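Putting the Small Things in Order

1 July 2010

The annual review of household contents at this address has now reached its final stage. The large furniture was dealt with in March, and the Skustby cabinet in the hall has been emptied, cleaned and filled again. What remains is the class of object that belongs to no particular room: clear dishes with beaded rims, odd lids, and keys.
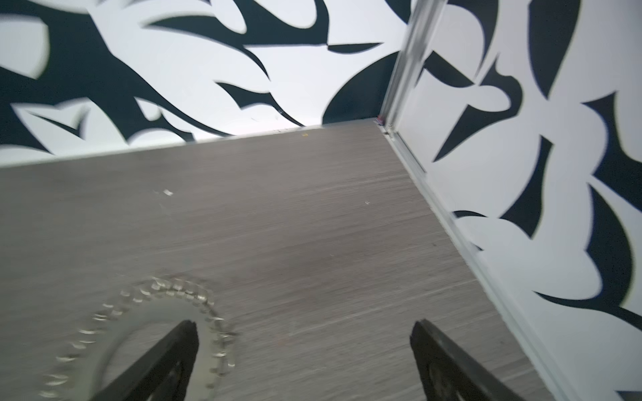 Tableware is to be kept only where it has been used within the past year. Pieces retained for guests are stored on the upper shelf of the Stevik unit, with a sheet of paper between each. I allowed myself 30 minutes for this part of the work and exceeded it.

Keys have received less attention in earlier reviews, and the results were plain. The set for the Gratbridge storage room was missing for 10 days last winter - it was in a coat. Under the present arrangement, every key is to be identified before it is put away, and any that fits no lock in the house will be given up. 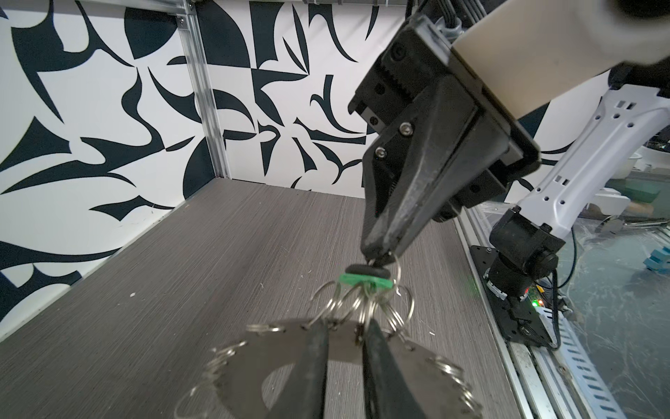 Labeling is the portion of the work I had postponed the longest. Paper labels were tried first and did not survive a season in a pocket. Plastic is the better material, and color matters more than I had expected. A green tag stands out at once against gray metal, even with silver split rings bunched thickly along both sides of a plate. Written lists will be kept as well, in the drawer below the telephone.

The garage has been deferred to next year.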